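Vier Wochen ohne Trockner

Im August ist unser Trockner ausgefallen. Er hat noch gebrummt, aber die Trommel stand still, und der Mann vom Kundendienst hat am Telefon so lange geschwiegen, dass ich schon wusste, was kommt. Das Gerät war alt, die Reparatur hätte mehr gekostet als ein gebrauchtes. Ich habe es abholen lassen und mir vorgenommen, erst einmal abzuwarten, ob wir überhaupt ein neues brauchen.

Wir wohnen in Listberg im dritten Stock, ohne Garten, mit einem Balkon nach Nordosten. Es gibt einen Trockenraum im Keller, den ich in all den Jahren zweimal betreten hatte. Er hat ein Fenster zum Kippen, sechs gespannte Leinen und einen Aushang mit Regeln, von dem die untere Hälfte fehlt. Ob die Regeln noch gelten, weiß keiner der Nachbarn, die ich gefragt habe.

Die erste Woche war mühsam. Ich hatte mir angewöhnt, abends um neun noch eine Maschine anzustellen und alles bis zum Schlafengehen trocken zu haben. Ohne Trockner liegt dieselbe Ladung um halb elf nass in der Trommel, und man muss entweder noch in den Keller oder sie bis morgen dort lassen. Ich habe sie zweimal dort gelassen. Beim zweiten Mal roch sie so, dass ich sie noch einmal gewaschen habe.

Seitdem wasche ich morgens. Um halb sieben läuft die Maschine, um acht hängt alles. Handtücher brauchen im Keller bei gekipptem Fenster bis zum nächsten Mittag, Hemden sind abends fertig. Bettwäsche hänge ich einzeln über zwei Leinen, damit sie nicht doppelt liegt.

Schwieriger sind die dicken Sachen. Fleece ist dabei noch harmlos, es nimmt wenig Wasser auf und ist nach dem Schleudern schon halb trocken. Wichtig ist nur, dass man es nicht zu heiß wäscht und den Weichspüler weglässt. Ich wasche es auf links bei dreißig Grad. Flauschige Stücke lege ich zum Schluss flach hin und streiche sie mit der Hand in eine Richtung, sonst verkleben die Fasern zu kleinen Büscheln.
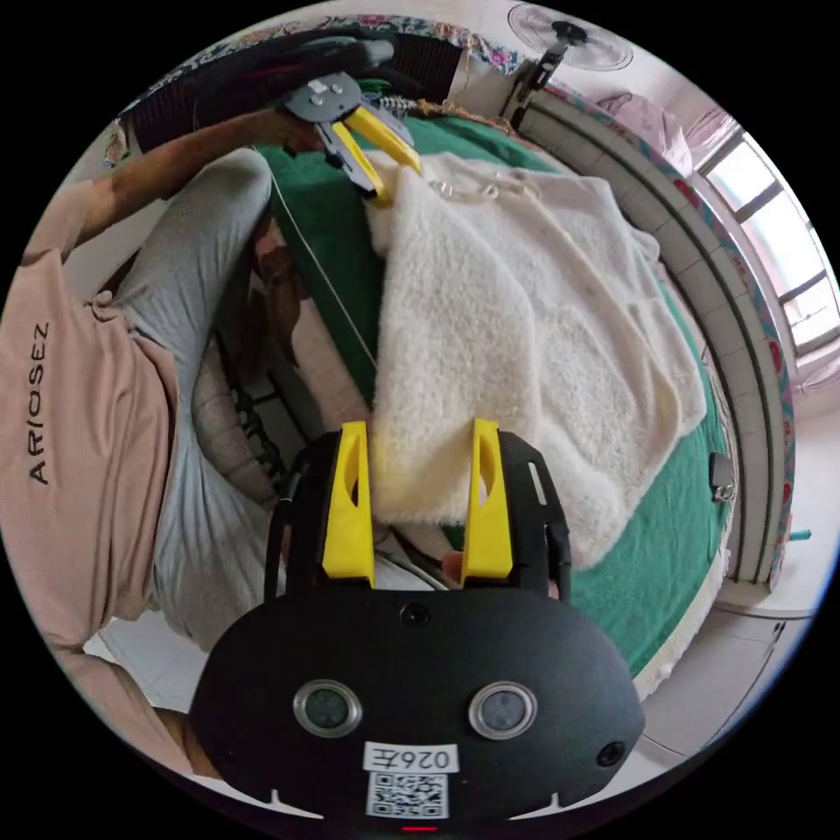 Bei Wolle bin ich vorsichtiger geworden. Ein Pullover, den ich über die Leine gehängt hatte, war danach an den Ärmeln gut eine Handbreit länger. Jetzt rolle ich Wollsachen in ein trockenes Handtuch, drücke das Wasser heraus und lege sie auf den Wäscheständer. Der Ständer ist von Hakix und hat 67 Euro gekostet. Das fand ich viel, aber der alte ist bei jedem Bettbezug umgekippt.

Was ich unterschätzt habe, ist die Feuchtigkeit in der Wohnung. An Regentagen habe ich den Ständer ins Schlafzimmer gestellt, und am nächsten Morgen zeigte das Hygrometer 76 Prozent. Das ist zu viel, gerade an der Außenwand hinter dem Schrank. Nun steht er im Bad, die Tür bleibt zu, und ich lüfte nach dem Aufhängen und vor dem Schlafengehen einmal richtig durch. Damit komme ich hin. Im Winter muss ich neu überlegen.

Sajib Talukder aus dem Erdgeschoss hat mir geraten, alles mit 1400 Umdrehungen zu schleudern statt mit 1000. Ich hatte immer die niedrigere Stufe genommen, aus Gewohnheit oder weil der Knopf so stand. Bei Handtüchern spart das einen halben Tag. Hemden werden davon knittrig, die lasse ich bei 1000 und schlage sie vor dem Aufhängen kräftig aus. Bügeln muss ich trotzdem mehr als früher, ungefähr ein Hörbuchkapitel pro Woche.

Zwei Dinge fehlen mir. Das eine sind weiche Handtücher. An der Luft getrocknet sind sie rau, und Essig im letzten Spülgang hat bei mir kaum etwas geändert. Mein Mann mag sie so, ich nicht. Das andere ist die Sicherheit, dass am Abend vor einer Reise noch etwas sauber und trocken wird. Wir wollten für ein langes Wochenende weg, und ich habe mit dem Föhn vor einer Jeans gestanden.

Auf der anderen Seite war das Flusensieb jede Woche voll, und das waren ja alles Teile unserer Kleidung. Die T-Shirts behalten jetzt ihre Länge. Und im Keller trifft man Leute, mit denen man sonst nur im Treppenhaus grüßt. Eine Nachbarin hat mir dort 40 Holzklammern geschenkt, weil sie selbst nur noch Plastik nimmt.

Ein gebrauchter Trockner von Kutach steht bei einem Händler in der Nähe, ich habe ihn mir angesehen und nicht gekauft. Bis zur Heizperiode warte ich noch. Wenn die Luft im Bad dann zu feucht wird, rufe ich dort wieder an.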